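Sarow Rugby Match Events – data card

Maintainer: Danylo Didenko
Status: stable, updated each January

Summary

Play-by-play event records for men's and women's club rugby union in the Sarow competition, covering 400 matches over seven seasons. Each row is a single event: a kick, carry, tackle, scrum, lineout, penalty, try or substitution. The set was compiled to study territory and kicking behaviour, and has since been used for win probability models.

Files

matches.csv – one row per match, with venue, kick-off time and final score
events.csv – one row per event, keyed on match_id
players.csv – one row per registered player, keyed on player_id

Coordinates are in metres. The x axis runs from the home side's try line in the first half and is flipped at half-time, so attacking direction is always left to right for the team in possession. In-goal events take negative values or values above field_length, which varies by ground. Vandivholm is shorter than the other venues and should not be normalised without checking that column.

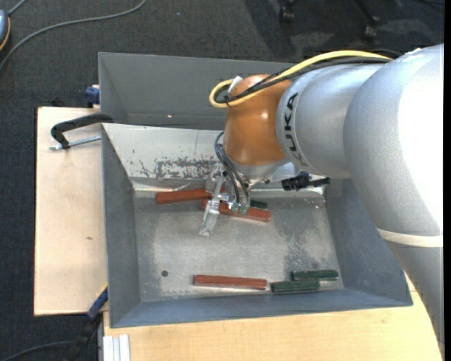 KUKA arm over a grey sheet-metal bin.

Collection

Events were coded from broadcast or sideline video by two coders working separately. Disagreements on event type were settled by a third. Disagreements on location of under five metres were averaged. Roughly 1000 events per match survive cleaning.

Known issues

Matches at Dredlow in the first season have no lineout throw distance. The field is blank, not zero.
Salinas changed its colours mid-season and 32 carries were credited to the opposition. These are flagged in the notes column but have not been corrected.
Ruck speed is timed by hand and is unreliable below two seconds.
Yellow cards before the third season record the minute only.

Licence

Free for research and non-commercial use. Player names have been replaced with identifiers – please don't attempt to reverse them. Corrections should cite match_id and event_id.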